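# Arm goes too low after restart, hits fixture, protective stop

**Keith Hebden**
26 August 2026

I look after a small test cell at our shop in Stadley. The arm is a Catterall with a wrist camera, running on an Inis controller. It finds its place from the square printed markers on the fixtures and then moves in to the part. This worked fine from May until last week.

Now, if I restart the controller and run the job without homing by hand, the arm goes in too low and pushes on the printed plastic until it trips a protective stop. The height to the datum should be 400 mm. After a restart the log says 394. If I home it by hand, it goes back to 400 and the job runs. I've had 2 of these stops so far and one cracked bracket. The plate marked 87 is the first station in the job.

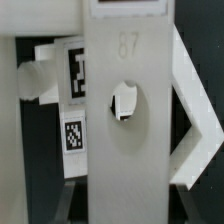
What should I check first, the camera or the controller?

**Freya Tunstall**

Check the controller. A camera fault would not clear when you home by hand. Look at which tool offset is loaded right after a restart and write the number down, then home and look again. On my Inis the saved tool came back as the default one after every power cycle until I saved it to the startup profile as well. Saving it in the job was not enough.

Until you have it sorted, lock out automatic start. A 6 mm error is small on plastic but it is plenty to crush a finger. Don't reset a stop with someone reaching into the cell.

**Lacey Birkett**

Could be the markers. Ours peeled at the corners and gave us bad readings for weeks. Print new ones.

**Keith Hebden**

Thanks both. I put on new markers last night and got the same 394, so it isn't those. Freya, the tool offset does change. It's 6 mm shorter after a restart. I saved it to the startup profile and the first station is good now. The pocket further along is tighter, with raised walls, and I have only run it at slow speed. 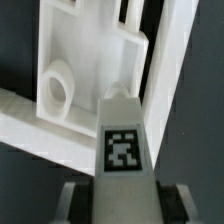 Is it safe to go back to full speed once the offset reads right?

**Tươi Trình**

Wait until you have checked the force limit. The stop should have tripped well before anything cracked, so the limit may have gone back to default along with the tool. We had that on the line at Grikstead. Ours had reset to 900 and we hadn't set anything near that.

Do a full power cycle, not a soft restart, then read the offset and the limit before you move anything. If both are right, step through every station at slow speed with your hand on the stop button. Check the gripper fingers for damage too, because a bent one will throw off your height again and you'll be chasing the wrong thing.

Also check whether your backup runs overnight. Ours was putting the old profile back.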